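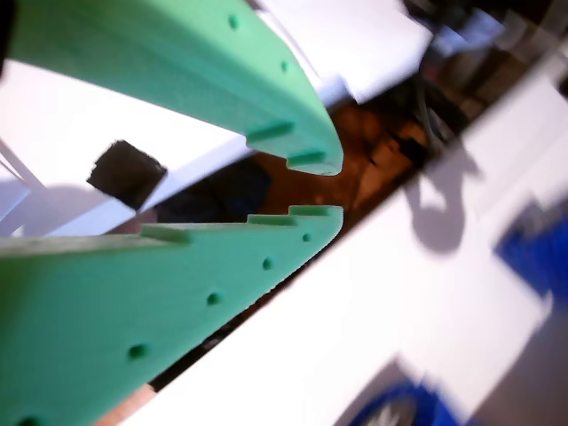 3.2 Gathering the examples

All of our examples were gathered by hand with the Kerent rig, and we were delighted by how quickly people took to it. Krisztina Orbán and Venkatesh Namboodiri shared the first 400 runs between them, in sessions of 20 with a short rest after each. By September we had over 900, and the last batch, led by Ga-eun Seo, brought the set to 1,000.

Figure 3 gives the close view of the fingers that the learner works from. The stepped gripping edges show up clearly at this range, even with the background blurred, and we think this matters a great deal: the learner can judge the gap between the tips without any extra sensor. Runs in which the person paused or changed their mind were kept — a choice we argued over at length, and one we would happily make again. They are full of small corrections, and these are exactly what the earlier Brakov set lacked.

Figure 3. Close view of the two green gripper fingers over the white work surface, tips nearly meeting.

Each run was then trimmed at both ends and given a one-line label by a second person.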